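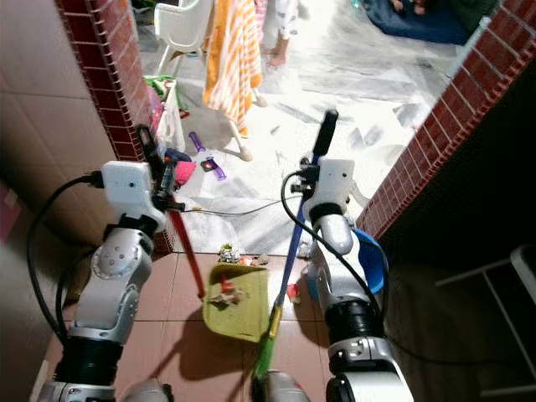

By Bezawit Mamo
Residents' newsletter, 18 December 2022

I have become a person with opinions about dustpans. It started with the passage, the one between the dark red brick edges that everybody cuts through with shopping and parcels and half a packet of crisps, and which for some reason collects every wrapper in the building. Sweep it in the morning and by teatime there's another silver one winking at you from the tiles!

So, the long-handled broom. Anju Nautiyal talked me into it after watching me shuffle along bent double with the little hand brush, and my back would like to thank her in print. The one we use in the passage has a green head and a handle that goes from blue to green on the way down, with a small yellow clip near the bottom (I hang nothing on it, but I'm fond of it). The yellow-green dustpan is a good match, if you care about that sort of thing, and I do a bit.

My method, for what it's worth. Start at the far end where the marble-patterned floor begins and work back over the brownish tiles, so you're not walking through your own crumbs. Get the big stuff into a heap first - wrappers, scrunched-up paper, those tiny bits of red that turn up from who knows where - and then bring the pan to the heap. Tip the lip flat to the floor and use short strokes. Long ones just send everything flying past the sides, as Henok Gudeta found out when he had a go last week and chased one sweet wrapper the whole length of the passage.

The thin grout lines hold on to grit, so I go over those twice, once along and once across. With the chatting it takes me 20 minutes, or 30 if Jui-lin Ho comes out with tea.

I'm away for 2 weeks from the end of December and would love somebody to take the broom over while I'm gone. Drop a note through my door if you fancy it, and please do empty the dustpan before you put it back in the cupboard.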